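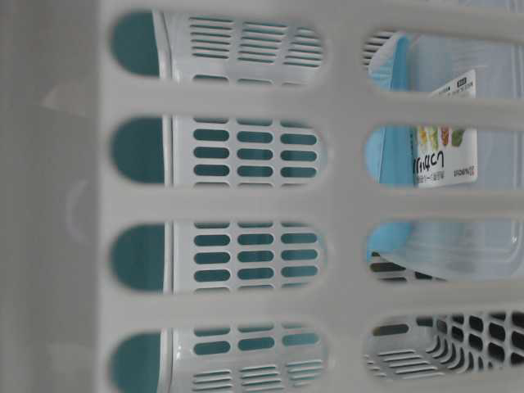 Unit 4. Can a machine do the chores yet?

Notes for the Household Automation course, Brorstead campus
Prepared by Ruaridh Paterson, June 21, 2018

4.1 The question

In the last unit we looked at machines which do one chore and have the shape of that chore. The washing machine does not pick up a shirt. A person loads it, and the drum turns. Today we ask about the other kind, an arm with a gripper that should take many different things from a basket and put them where they belong.

The short answer I will defend is: sometimes, slowly, and with a person near. Please do not write in the exam that the problem is solved because you saw a good video.

4.2 Why a basket is difficult

A basket has walls. The fingers need room to open, and the wall takes this room away. If the wall has many slots, a camera outside sees the contents in pieces, and the program must decide which pieces belong to the same object.

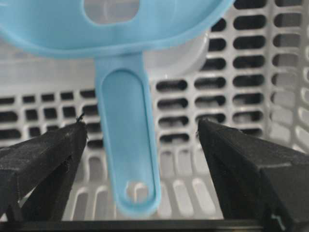

A handle is usually the best place to grasp, but only when it stands free. When it lies flat on the floor of the basket, the fingers can go under it only with difficulty. A person pushes it against the wall with one finger and does not think about it. For the arm, this push is a separate skill, and somebody must program it or teach it.

4.3 Material

Clear plastic is the old enemy. Depth sensors often look through it and report the surface behind. Bristles are another case — they bend, so the width of a brush depends on how hard you press.

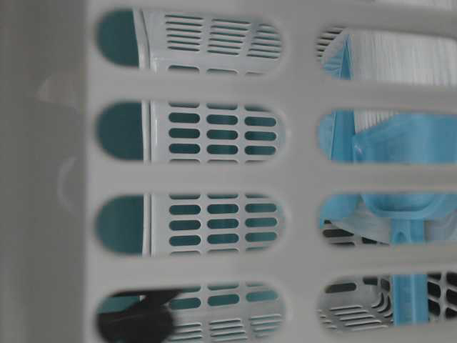 Figure 4.1. White bristles and light-blue plastic, seen through the openings of a basket.

4.4 How to read a success rate

In the Clonalley exercise we use a table with 271 attempts. Before you calculate anything, find out what was called a success. Was the object lifted, or was it also put down in the correct place? Did a person reset the basket after each attempt?
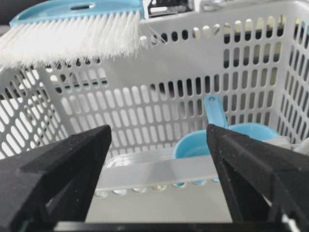 Time must also be reported. An arm that needs 14 seconds for one object may be acceptable at night in an empty kitchen, and not acceptable on a packing line. In the Ismail reading, pay attention to the pages on recovery: what does the machine do after it drops something?

4.5 To prepare

Read the Rorell handout, sections 1 to 3. Choose one chore from your own home and write down every grasp in it, also the ones you make without looking. One page is enough. We discuss the pages in September, at the first meeting in room 8.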